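The Gripper Gets Its Fingers Looked At

Mirta Lagos keeps a toothbrush in her top pocket, and it has never been near her teeth. She uses it on the gripper at Quiroga, a small packing and sample shop where one robot arm spends its days picking up soft things and putting them down again. The arm is called Basari, after the dog of a former manager. Lagos says the dog was easier to train.

"People come in and want to talk about the brain," she says. "I want to talk about the fingers. The fingers are where my weekends go."

She has looked after the cell for three years, the last of them with Santino Cáceres, who came over from the Plonthorpe site. He writes the motion programs. She handles everything that can be dropped, pinched, worn down or bolted on backward. They disagree about which job is harder and seem to enjoy it.

The morning starts with the power locked out and a wipe of both fingers, inside faces first. Paper dust is the usual complaint. "You can't see it, and then a packet slides and Santino tells me it's friction," Lagos says. "Well, yes. It's always friction. That's like telling me it's Earth."

After the wipe she checks the mounting screws, 10 in all, with a torque driver that lives in its own drawer and may not be lent out. A line of paint runs across each screw head, and if the line has moved she takes the screw out and starts over. Then the power goes back on, everyone steps outside the guard, and the fingers are opened and closed 30 times with nothing between them while Lagos listens.

"She listens," Cáceres says. "I have a graph of the motor current on the screen, and she's over there with her head tilted like a piano tuner." Has she ever beaten the graph? He takes a while over this. "In December. Once."

Force is where they argue. The setting on the screen is a percentage, and a new hire at Paltonska, the customer with the fussiest samples, once asked why they didn't simply leave it at 100. Lagos gave him a box of flattened goods to take home. For soft packs they begin at 16 and go up in small steps, lifting the same item each time, until it stays put and keeps its shape.

"Tissues are the worst," she says. "A box has opinions. A tissue packet will agree with whatever you do to it."

They do the grip check with the wrist camera running, so that both fingertips can be watched from the arm's side of things.
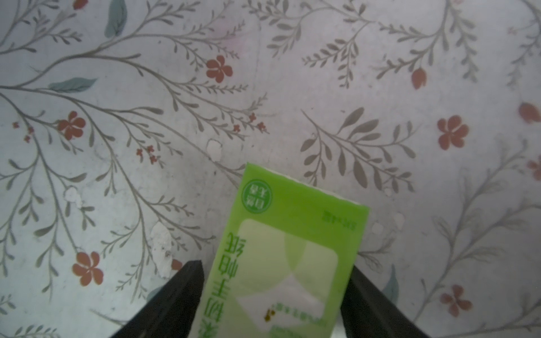
What goes wrong most often

"The cable," they say, more or less together. The camera lead runs along the wrist, and every turn of the last joint bends it a little in the same spot. Cáceres has limited that joint in software. Lagos has added a loop of slack and two soft ties, and she replaces the lead when the picture starts to flicker.

"His fix is very elegant," she says. "Mine cost less than lunch."

She has a spare pair of fingers on the shelf, bagged and marked left and right in large letters. Cáceres would like it known that the letters were added after his first week.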